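How to Fix a Door That Sticks

Posted 18 October 2024 in Doors, Floors and Other Disappointments

My house in Brenddale has a bathroom door that closed perfectly well until October, when it remembered it used to be a tree. If yours has done the same, you have probably been dealing with it the traditional way, which is to hit it with your hip and tell guests there's a knack to it.

Fixing it takes an afternoon at the outside and often ten minutes. The hard part is working out what's wrong before you reach for the plane. Wood comes off easily and goes back on badly.

What you'll need

A screwdriver that fits your hinge screws (the one in the kitchen drawer does not). Two or three 3-inch wood screws. A pencil. A sheet of paper. Some thin cardboard, cereal box grade. A block plane or 80-grit sandpaper on a block. Paint or varnish to match the door, or to nearly match it. A nail and a hammer. A wedge or a stack of magazines, and a helper if the door is solid, as solid doors are heavier than they look while they're hanging.

Find out where it sticks

Close the door slowly and watch the gap along the top and down the latch side. A healthy gap is an eighth of an inch or so, and even all the way. Yours won't be.

Now take the sheet of paper and slide it around the closed door. Where it stops, mark the edge of the door lightly in pencil. Do this twice. The first time I did it I marked the jamb instead, in ballpoint, and it's still there.

The place where it rubs tells you most of what you need to know:

Top corner on the latch side: the top hinge is loose or the door is sagging. Go to Step 1.

Bottom corner on the latch side: more likely the bottom hinge, or a house that has moved a little. Go to Step 2.

The whole latch side, only in damp weather: the wood has swollen. Do Step 1 anyway, then Step 3.

Along the floor: somebody put in new carpet. Step 3, with the door off.

Nothing rubs but it springs open again: it's hinge-bound. See the end of Step 2.

Step 1. Tighten the hinges

Open the door halfway and lift up on the knob. If it moves, you have found your problem, and you may put the plane away with some regret.

Tighten every screw in both leaves of every hinge. If one spins forever without biting, the hole is stripped. You can pack it with glued toothpicks, snapped off flush, and this works fine for a hollow door. For anything heavier, take out the screw nearest the stop in the top hinge and drive a 3-inch screw in its place, through the jamb and into the stud behind. As it snugs up, it pulls the jamb over and the top corner of the door swings away from the rub.

Go slowly for the last few turns and check the gap after each one. It is possible to overdo this, at which point you'll have a door that sticks at the bottom instead, and a new hobby.

My long screws came in a box marked 345 from Grilham Hardware, and I've used 2 of them. If you live nearby, come and get some.

Step 2. Shim the hinge

If the screws are all tight and the bottom corner still rubs, you can sometimes fix it by moving the other end. Pushing the top hinge out a hair tips the bottom of the latch side back. Wedge the door open so it can't drop, unscrew the top hinge from the jamb, cut a piece of cardboard to the shape of the leaf, put it in the recess and screw the hinge back over it. One layer is often plenty. By three layers you're building a hinge out of breakfast.

Check that you haven't closed up the gap at the top while you were admiring the bottom. Everything on a door is connected to everything else.

A hinge-bound door is the opposite case. The leaves are set too deep, so they squeeze shut before the door does. Put a strip of cardboard behind the edge of the leaf nearest the pin, on both hinges, and try again.

Step 3. Take some wood off

Wait for a dry spell if you can. A door planed to fit in wet weather will have a gap you can read the mail through by February. If you can't wait, take off as little as will stop the rubbing.

For a spot near the middle or top of the latch side, you can leave the door hanging. Wedge it open and sand or plane down to your pencil mark, with long light strokes. Along the top edge, work from the corners in toward the middle so you don't tear a splinter off the end. Stay clear of the latch plate, or take it off first.

For the bottom edge, the door has to come off. Close it, tap the pins up with the nail and hammer, bottom hinge first, then top. Lift it away and lay it on something you don't mind it being laid on. If your hinge pins have been painted in, score the paint with a knife first. Mine had been painted in by every owner since the house was built, in a range of creams.

One warning about hollow doors: there's only a narrow strip of solid wood around the edge. Go past it and you'll be looking at the cardboard honeycomb that you paid good money for.

If the house is old, assume the bottom layers of paint may contain lead, and test before sanding anything.

Step 4. Seal the edge

People skip this, and then they get to do Step 3 again next year. Bare wood drinks up moisture, and the top and bottom edges are the ones painters leave bare, on the theory that you're not eight feet tall. Put on two thin coats and let the first dry. For a stained or varnished wooden door, a clear finish will do. I use Obura satin because it's what was in the garage.

Rub the hinge pins with candle wax before you put them back. Oil works too, until it runs down the door.

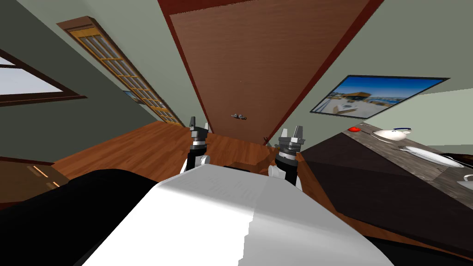
Efua Amissah: I did Step 1 on a brown door like the one at my mother's place and it got rid of the rub completely, but now the latch doesn't catch. It hits the plate a bit low. Do I have to undo it all?

No, leave the hinges alone. You've moved the door up slightly, so the hole in the strike plate is now in the wrong place by that much. Rub lipstick or pencil on the latch, close the door, and see where it marks the plate. If it's off by the thickness of a dime, file the edge of the hole. More than that and you'll need to unscrew the plate, fill the old holes with glued toothpicks, and shift it. You may have to chisel the recess a touch longer as well.

When to give up

If you've done all four steps and it sticks again within a month or two, look at the wall. Diagonal cracks running from the top corners of the doorway, or several doors going wrong in the same season, mean the house is doing something, and cardboard won't help. I had a man come out from Drurnero Structural for the back bedroom. He put a level on the floor, breathed in through his teeth, and charged me $1,077, most of it for the jack post.

The bathroom door has been fine.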